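Kostik Edero 200 Portable SSD Review
By Rania Azar
Saturday, May 2, 2026
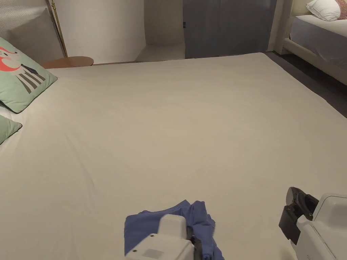 Blue cloth on a cream-white fitted sheet.

The Edero 200 is Kostik's entry-level external SSD. It comes in one capacity, 2000GB, and sells for $109. The drive replaces the Edero 100, which we tested when it came out and found slow on long writes. Kostik says the new model has a different controller and more cache. We wanted to see how much of the old problem was left.

In the Box
You get the drive, a short USB-C cable and a folded card with warranty terms in small print. There is no USB-A adapter. If your computer only has the older ports you will need to buy one. The cable is stiff and tends to push the drive sideways on a desk.

Design
The case is plastic with a ribbed top. It picks up scratches quickly, and ours had several after a week in a bag with keys. The activity light is on the short end next to the port, so the cable plug hides it from most angles. The Dirnlow drive we used for comparison has its light on top, and we prefer that.

There is no water or dust rating. Kostik makes no claim about drops and we did not drop it on purpose.

Setup
The drive arrives formatted as exFAT and was recognized by both our Windows desktop and our Mac laptop. Kostik includes a backup program on the drive itself. It wants an account before it will do anything, including a plain local copy. Hanan Nassar set it up on her machine, used it for two days and went back to the backup tool built into the operating system. You can delete the installer and lose nothing.

Sequential Transfers
For this test we copy one large video file to the drive and back. Reads held steady from start to finish. Writes started out at the same pace as the Dirnlow and stayed there for the whole file. The Edero 100 could not manage that.

Long Write
Here we fill the drive without stopping. The cache ran out well before the halfway mark and the speed fell by more than half. It recovered after 5 minutes idle. People who move a vacation's worth of photos will never run into this. People who copy whole video projects will.

Small Files
This trace is a folder of office documents, thumbnails and source code, copied in both directions. The Edero 200 finished behind the Dirnlow on writes and level with it on reads. Wissam Sayegh reran the write portion on a second desktop with a different USB controller and got the same order.

Editing Off the Drive
Hoi-yan Ng cut a short project with all of the footage on the Edero 200. Scrubbing through a single stream was smooth. With four streams on the timeline there were a few dropped frames in preview, mostly right after jumping to a new spot. Export time was the same as from her internal drive.

Heat and Noise
There is no fan, so there is no noise. The case got warm during the long write but could still be held comfortably. Under normal use it was barely warm.

Encryption
Password protection runs through the same Kostik software, account and all. We used the operating system's own disk encryption for our second round of tests and saw only a small drop in write speed.

Pros
Steady read speed
Large files copy at full pace until the cache is full
Good price for the capacity

Cons
Slows down a lot on very long writes
Bundled software requires an account
Scratches easily
No USB-A adapter

Verdict
For backups and moving files between computers, the Edero 200 is a sensible buy at $109. It is a clear step up from the Edero 100. If you regularly fill a drive in one sitting, pay more for the Dirnlow. We have also asked Bélanger for a sample of its new portable drive and will add those results to the comparison chart when we have them.

Additional testing by Maysoun Nassar.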